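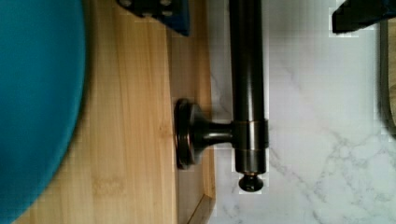

SKIRNTON — A reading program that the Skirnton school district wants to put in every elementary classroom next fall did little for the children who need the most help, according to the report the district is using to promote it.

The program, called Skenis, was tried out over two school years. In a press release sent Friday, December 8, 2023, the district said students who used it "made strong gains in reading fluency." The full report, posted the same day, is harder to cheer for. Fluency scores did go up. Comprehension scores, which show whether a child understood the passage, stayed flat. For students who speak a language other than English at home, the difference between the Skenis classrooms and the regular ones was too small to rule out chance.

That last finding appears on page 38. The press release leaves it out. 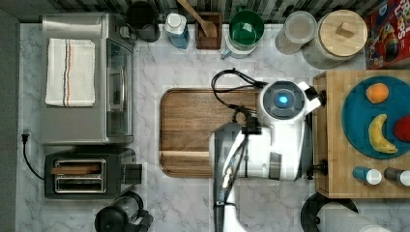 Alina Avram, who led the study for the education research group Bratu, defended the work in a phone interview. "Fluency comes first," she said. "We would expect comprehension to follow if the schools stay with it." Asked how long that might take, she said the data could not answer the question.

There are other reasons to go slowly. The study followed 1,000 students, a respectable number, but schools were not assigned to the program by lottery. Principals signed up for it. A principal who volunteers for a new reading program may already be paying closer attention to reading, and the report gives the matter one short paragraph. It also doesn't say how many students left before the final test in October.

Then there is the money. Bratu's study was paid for in part by Prundier, the company that sells Skenis. The report says so in a footnote. Avram said the company had no say in the results and did not see them early.

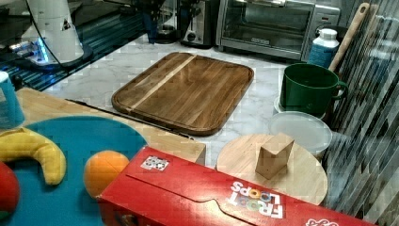
A cutting board and toaster oven on a marble kitchen counter.

Paula Dinu has taught third grade in the district through both years of the trial and said she has mixed feelings. Her students read aloud faster than they used to. "Some of them fly through a page and can't tell me who the story was about," she said. She would like to see the same money go toward reading aides, who were cut from 3 schools last year.

The district did not make anyone available to discuss the aides. In a written reply, its office said Skenis "is one part of a balanced approach" and that teachers would get training before classes start.
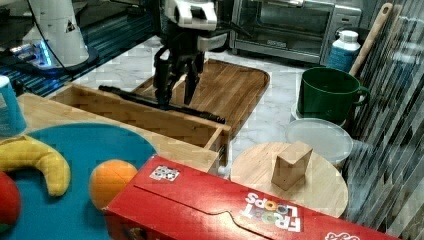
How much training is unclear. The report says teachers in the trial were visited by a coach every week. The district's plan for next fall lists a single session in August and a set of online videos, so whatever gains the coaches helped bring about may not carry over.

The school board is expected to vote on the contract next month. The price has not been made public.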